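[Prurham-floor] Re: The grippers, and what happens to the folding table

From: Sheyla Sotelo
To: Prurham floor list
Date: May 5, 2021
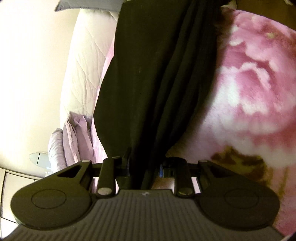

RE: WHAT WE DO ALL DAY NOW

Ya-wen wrote:

> Can somebody on the Prurham side tell us what the job is
> once the grippers come in? Liltport gets ours in November
> and all we have is a slide that says "empowered associates."
> Do you still fold? Who sets the rate? And do they hold it
> against you if you're slow with the thing?
>
> Ya-wen Mak
> Liltport, second shift

Ya-wen,

We got the same slide. I am as empowered as I was before, with a sorer wrist.

Yes, we still fold. You hold the gripper and do with two dark plate-like fingers what you used to do with ten of your own. Pick up the black thing, put down the black thing, leave the pink flowered blanket alone until it's the pink flowered blanket's turn. The Nillico people want it done at home-bedroom speed, so there are comforters and pillows and the rest of it piled up the way they would be at your aunt's house. After years of being told to clear my station, I now get told my mess isn't natural enough.

The rate. Old rate on the folding table was 327 pieces a shift. That's gone. Now they count "good grabs," and a good grab is whatever the software says it is the next morning. My first full month came to 1468 good ones. I asked what the bad ones were and was told they are also valuable, though apparently not valuable enough to count. Get that in writing before November. We didn't, and it took Fu and two meetings to get the bad ones onto our sheets.

Slow is fine for the first six weeks. After that there's a chart on the break room door. I'd ask for initials instead of full names, if you get a say.

Dark fabric is the worst of it. Black cloth bunches up between the fingers and you can't tell if you've got one layer or two, so you squeeze harder than you need to, and that's where the wrist comes in. Switch hands. The trainer will say to pick one hand and stick with it. The trainer was here for a morning.

As for what everybody really wants to know, they haven't let anyone go at Prurham. They also haven't filled the two spots that opened up over the winter, and when I asked if they would, I got the slide again. Pay is the same grade. The title changed to "demonstrator," so my mother thinks I hand out cheese cubes at the supermarket, and I've let her.

Over six people have asked me for the wrist stretches, so I'll send them to the list when I find the sheet. If your shift has a lead who'll push on the rate wording, have them call me before they sign for the equipment. Second break is best.

Sheyla Sotelo
Prurham, days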